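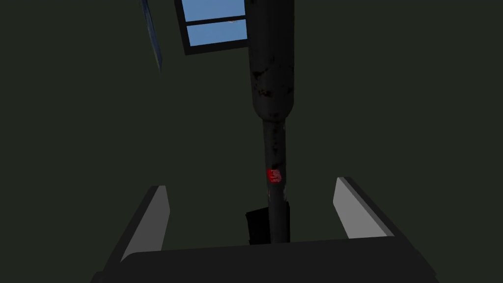
4.2 Grasping the bottle by the neck

Each team in the Eton robotics club runs this exercise in the simulator before it gets time on the bench arm.

1. Load the bottle task and open the gripper fully.
2. Move in until the neck is between the two finger pads. Stop before either pad touches.
3. Set the finger speed to 3 and close.
4. Check that the pads meet the neck below the red label, with the label still showing.

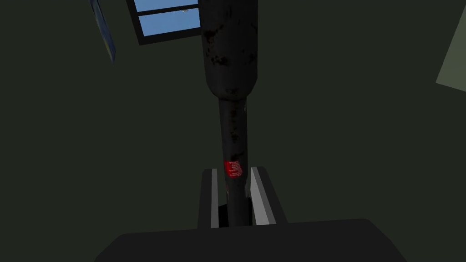

Canan Akbulut notes that her team kept closing too high, on the shoulder, until they lowered the speed by one and watched the wrist view the whole way in.

5. Hold for 2,000 ms, then lift.
6. Save the run under your team name.

Caution: Do not reset the task while the fingers are closed. Open them first.

Note: Runs saved before October use the old speed scale and must be recorded again.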